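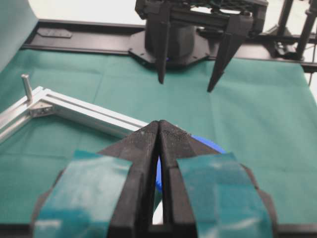
끝이 거의 맞닿은 검은 손가락 두 개, 앞면에는 청록색 테이프.

22. 7. 28. 목. 흐리다가 저녁에 갬.

체육관 문이 또 잠겨 있어서 계단에 앉아 기다렸다. 여섯 시 훈련이라고 단체방에 공지가 떴는데 열쇠는 마라마한테 있고 마라마는 113번 버스를 탄다. 그 버스가 제시간에 온 걸 본 적이 없다. 애들은 주차장에서 공을 튀기고 있었고 나는 그사이에 핸드폰으로 다음 시즌 일정표 초안을 읽었다. 읽지 말 걸 그랬다.

초안대로면 우리 여자 청소년부는 개막전부터 원정이 세 번 연속이고, 그중 한 번은 일요일 아침 아홉 시 경기다. 남자부는 첫 달이 거의 홈이다. 작년에도 똑같은 말을 했더니 추첨이라고 했다. 재작년에도 추첨이었다. 추첨이 그렇게 한쪽으로만 나오면 추첨통을 한번 들여다봐야 하는 거 아닌가. 하이케 포글러한테 문자를 보냈더니 "아직 확정이 아니에요"라는 답이 왔다. 확정되고 나서 말하면 이미 확정됐다고 할 사람이다.

훈련은 결국 여섯 시 반에 시작했다. 몸풀기, 패스, 속공. 새로 온 골키퍼는 생각보다 괜찮다. 발이 느린데 공이 올 자리를 안다. 그런데 해미시 매캘리스터 감독은 이 애를 보자마자 "올해는 우승권"이라고 했다. 7월의 핸드볼 감독들은 다 우승권이다. 나는 이 클럽에서 기록지를 쓴 지 꽤 됐고 7월에 "올해는 중간쯤 할 것 같다"고 말하는 감독을 한 번도 못 봤다. 작년 이맘때 그는 왼쪽 윙 포지션이 리그 최고라고 했고, 그 왼쪽 윙은 10월이 되기 전에 육상으로 갔다.

수비 연습은 솔직한 인상을 적어두자. 6-0 수비에서 가운데가 계속 벌어진다. 연습경기 두 번 다 같은 자리에서 먹혔는데 감독은 체력 문제라고 하고, 내가 보기에는 그냥 서로 말을 안 한다. 체력이면 후반에만 뚫려야 하는데 전반 시작하자마자도 뚫린다. 기록지에 다 있다. 슛 위치를 점으로 찍어놓은 종이를 감독한테 줬더니 접어서 주머니에 넣었다. 세탁기에 들어갈 운명으로 보인다.

쉬는 시간에 미디바흐 얘기가 또 나왔다. 선수들 가슴에 센서를 채워서 뛴 거리와 점프 높이와 뭐라더라, '부하 점수'라는 걸 내준다는 물건이다. 매캘리스터가 봄에 어느 지도자 연수에서 보고 온 뒤로 두 달째 이 얘기를 한다. 한 시즌 쓰는 데 2,000유로가 넘는다. 우리 팀은 공도 제대로 없다. 지금 쓰는 공 중에 바람이 안 빠지는 게 절반쯤 되나. 송진 제거제도 매번 떨어져서 바닥 닦는 날이면 부모들이 집에서 식용유를 들고 온다.

부하 점수가 뭐냐고 물었더니 감독은 "부하를 점수로 나타낸 것"이라고 했다. 높으면 좋은 건지 낮으면 좋은 건지도 물었다. 상황에 따라 다르다고 한다. 그럼 그 상황은 누가 판단하느냐니까 감독이 한단다. 그러면 지금이랑 뭐가 달라지는지 모르겠다. 애가 지쳤는지는 얼굴을 보면 안다. 오늘만 해도 피봇 보는 애가 물통 뚜껑을 못 열고 있었다. 그게 점수로 얼마인지는 모르겠지만 빼줘야 하는 건 알겠더라. 안 빼줬다.

카안 아퀼은 찬성 쪽이다. 자기 딸이 큰 클럽 테스트를 보러 가려면 수치가 있어야 한다는 거다. 마음은 이해한다. 그래도 큰 클럽에서 사람이 와서 보는 건 경기지 표가 아니다. 2월에 콘니츠에서 열린 대회 때도 그랬다. 스카우트라는 사람이 관중석에 와서 팔짱 끼고 끝까지 경기만 보고 갔다. 메모도 안 했다. 아, 한 번 핸드폰을 꺼내긴 했는데 주차 시간 연장하는 것 같았다. 카안은 그 사람이 지금도 연락을 줄 거라고 믿고 있다. 다섯 달이 지났다.

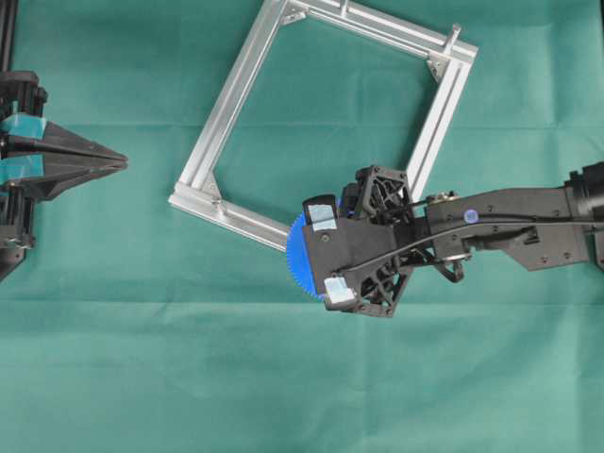 청록색 천 위에 비스듬히 놓인 알루미늄 프로파일 사각 틀.

돈 얘기를 조금 더 적어둔다. 나중에 누가 뭐라고 했는지 헷갈릴 테니까.

셀란스가 유니폼 후원을 한다는 말은 이번에도 말뿐인 것 같다. 하이케 말로는 "긍정적으로 검토 중"이다. 작년 가을에는 "거의 다 됐다"였으니 오히려 뒤로 갔다. 유니폼에 로고 넣을 자리까지 비워두고 시안을 만들었다는데, 나는 로고 자리가 비어 있는 유니폼을 입고 한 시즌을 뛰는 장면이 벌써 그려진다. 차라리 빵집에 가서 물어보자고 했다. 하이케는 빵집은 격이 안 맞는다고 했다. 우리가 3부 청소년 리그인데 무슨 격인지.

원정 버스도 정해진 게 없다. 부모 차로 나눠 타고 가자는 쪽이 많고, 그러면 늘 가는 사람만 간다. 작년에 내 차에 송진 묻은 의자가 두 개 생겼다. 기름값은 영수증을 내라고 해서 냈는데 그 영수증이 어디까지 갔는지는 모른다. 하이케 서랍까지는 갔을 것이다. 마라마는 클럽 승합차를 빌리면 된다는데 승합차는 남자부가 쓴다. 남자부 경기가 홈일 때도 남자부가 쓴다. 간식을 사러 가야 한다나.

해미시 굿윈이 심판 강습을 들었다고 자랑했다. 우리 클럽에 해미시가 둘이라 다들 이쪽은 굿윈이라고만 부른다. 강습에서 올해부터 수동적 플레이 판정을 훨씬 엄하게 본다고 들었단다. 심판이 손을 든 뒤에 허용되는 패스가 줄었다고, 그러니까 우리처럼 공 돌리다가 막판에 던지는 팀은 큰일이라고 한다. 이건 좀 맞는 말 같아서 따로 적는다. 우리 공격은 손 올라갈 때까지 산책하는 수준이다. 다만 그 엄한 판정이라는 게 일요일 아침 아홉 시 원정 체육관까지 내려올지는 두고 볼 일이다. 거기 심판은 휘슬을 불까 말까 할 때 홈 벤치를 먼저 본다. 굿윈은 그런 건 옛날 얘기라고 했다. 옛날이라고 해봐야 올봄이다.

굿윈 말로는 강습 끝에 시험도 봤다고 한다. 떨어진 사람이 있느냐고 물었더니 없다고 했다. 흠.

훈련 막판에 미니게임을 했다. 조끼 입은 쪽이 이겼고, 골이 제일 많이 난 건 역시 가운데였다. 새 골키퍼가 7미터 던지기를 세 개 연달아 막았을 때는 나도 좀 좋았다. 애들이 우르르 뛰어가서 머리를 두드리는데 그 애는 쑥스러운지 골대 뒤로 물병을 가지러 갔다. 이런 걸 보면 시즌이 기다려지기는 한다. 그러다가 매캘리스터가 박수를 치면서 "봤지? 우승권이야" 하는 바람에 기분이 도로 가라앉았다. 던진 애들이 전부 같은 구석으로 던졌다. 내가 골대에 서 있었어도 하나는 막았을 것이다. 아니, 그건 취소. 무릎이 안 된다.

끝나고 어른 몇이 부옹에 가서 국수를 먹었다. 그 집은 국물이 날마다 조금씩 다른데 오늘은 짰다. 메뉴판에는 여전히 "새로워진 맛"이라고 붙어 있고, 내가 알기로 그 종이는 재작년부터 있었다. 마라마가 거기서 진짜 하고 싶은 얘기를 꺼냈다. 10월부터 체육관 시간을 배드민턴 쪽이랑 바꾸자는 제안이 들어왔다는 것이다. 우리가 목요일을 내주면 월요일 늦은 시간을 준단다. 늦은 시간이면 애들이 집에 몇 시에 가나. 시험 기간은 어쩌고. 마라마는 한 시즌만 해보자는 거라고 했다. 한 시즌만 해보자고 한 것 중에 한 시즌만 한 걸 대보라고 했더니 국수만 먹었다.

나는 반대라고 분명히 말했다. 카안은 월요일이면 자기가 야근이라 못 데리러 온다고 반대. 굿윈은 찬성도 반대도 아니고 배드민턴 쪽에 친구가 있다고만 했다. 매캘리스터는 훈련 횟수가 안 줄면 상관없다고 하는데, 월요일은 공휴일이 제일 많은 요일이라 당연히 줄어든다. 부활절이랑 성령강림절만 꼽아도 그렇다. 그 얘기를 하니까 달력을 한참 들여다봤다. 감독이 종이를 그렇게 오래 보는 건 처음 봤다. 내 기록지도 좀 그렇게 봐주지.

결론은 안 났다. 다음 주에 하이케까지 모여서 다시 얘기하기로 했는데 하이케는 휴가다. 휴가에서 돌아오면 신청 마감이 지나 있을 테고, 그러면 누가 대신 정해놨다는 걸 단체방에서 알게 될 것이다. 그래서 집에 오자마자 체육관 쪽에 직접 메일을 썼다. 목요일 시간을 그대로 유지하고 싶고, 바뀌게 되면 결정 전에 알려달라고. 정중하게 썼다. 처음에 쓴 건 지우고 다시 썼다.

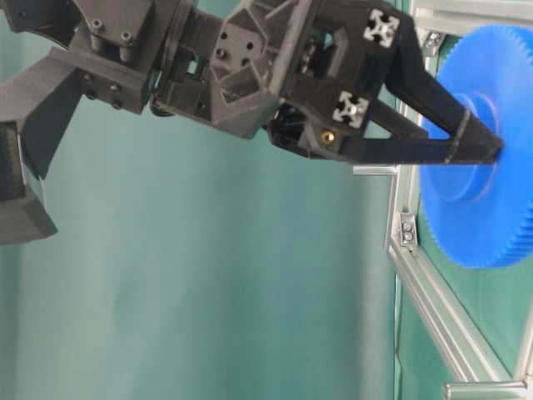
녹색 판에 달린 커다란 파란 기어, 그 중심부에 닿은 집게 끝.

자기 전에 몇 줄 더.

작년 기록지를 꺼내서 한번 맞춰봤다. 우리가 진 경기에서 실점이 어디서 나왔나 보려고. 가운데 맞다. 더 볼 것도 없는데 계속 봤다. 오른쪽 윙은 멀쩡하고, 왼쪽은 육상 간 애가 빠진 다음부터 조금 흔들렸고, 나머지는 죄다 가운데다. 이걸 아는 데 센서는 필요 없었고 볼펜 한 자루 들었다. 그 볼펜도 내 돈으로 샀다.

기록지 중에 콘니츠 대회 것 한 장이 비는데 어디 갔는지 모르겠다. 10골 차로 진 경기다. 매캘리스터는 그날 이후로 그 경기를 "아까웠던 경기"라고 부른다. 열 골 차가 아까우면 안 아까운 경기는 어떤 건지. 혹시 감독 주머니에 있나 싶어서 문자를 보내려다가 시간이 늦어서 말았다.

카안이 방금 단체방에 미디바흐 소개 영상을 올렸다. 봤다. 음악이 크고, 점프하는 선수들이 나오고, 끝에 그래프가 올라간다. 그래프 세로축에 아무것도 안 적혀 있다. 엄지손가락이 벌써 여러 개 달렸다. 나는 안 눌렀는데, 안 누르면 또 누가 왜 안 누르냐고 할 것 같다. 무료 체험 기간이 있다니까 공짜인 동안만 써보자는 말이 나올 테고, 그때는 해지하는 방법부터 물어볼 생각이다. 카드 번호를 먼저 받는 체험이면 그날로 반대다.

다음 훈련 때 챙길 것. 공기 주입기 바늘, 새 골키퍼 선수증 서류에 부모 서명 받기(두 번이나 말했는데 아직), 조끼 빨래는 이번에 우리 집 차례가 아니니까 절대 먼저 손들지 말 것. 지난번에도 내 차례가 아니었다.

일정표 건은 내일 점심때 하이케한테 전화로 다시 물어본다. 문자로 하면 또 확정이 아니라고 할 테니까.

메일 답장은 아직 없다.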